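Why I stopped buying cheap dress shoes

I own three pairs of dress shoes now, and I used to own 10. Getting rid of the rest was the best thing I've done for my closet in years, and I'd like to talk you into doing the same.

For most of my twenties I bought whatever was on sale. Square toes, glued soles, that shiny corrected leather that cracks across the vamp by December. I told myself I was getting variety (a pair for every suit!) and in a way I was, but every one of them looked tired after a season and my feet hurt at every wedding I went to.

Then I tried on a pair of dark brown oxfords from Fekete, the 778 last, and walked around the shop for so long that the guy at the register started tidying up around me. They weren't cheap. I went home, sulked, did the math on what I'd spent on bad shoes, and went back the next morning.
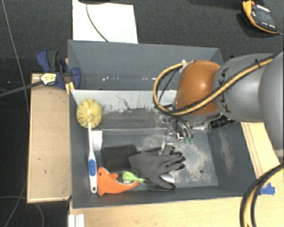

Page last changed: April 24, 2024

So what would I buy if I were starting over? Dark brown oxfords first, and I know plenty of people will say black. Black is fine for funerals and interviews, but I wear navy and gray most of the time and brown just looks friendlier with both. Second pair, black cap toes, plain as you can find them. Mine are from Histby and they're a little stiff across the instep, though they've come around. Third, something with texture. I went for pebble grain derbies from Mumenside and I wear them with flannel trousers, cords, even jeans on a lazy Saturday.

I do miss having loafers, I'll admit that. Every spring I look at the Stistitz tassel ones and every spring I close the tab again. Maybe this year!

The argument I hear most is that resoling costs as much as a new pair. Well, my last resole was 87 dollars, and yes, you can get shoes for that. You can't get shoes I'd want to wear. The uppers on my Feketes have gone soft and dark in the creases and they look better to me than the day I bought them.

One more thing, get shoe trees. Plain cedar, nothing fancy, and put them in the minute you take your shoes off. And please don't wear the same pair two days in a row, I still catch myself doing it with the derbies.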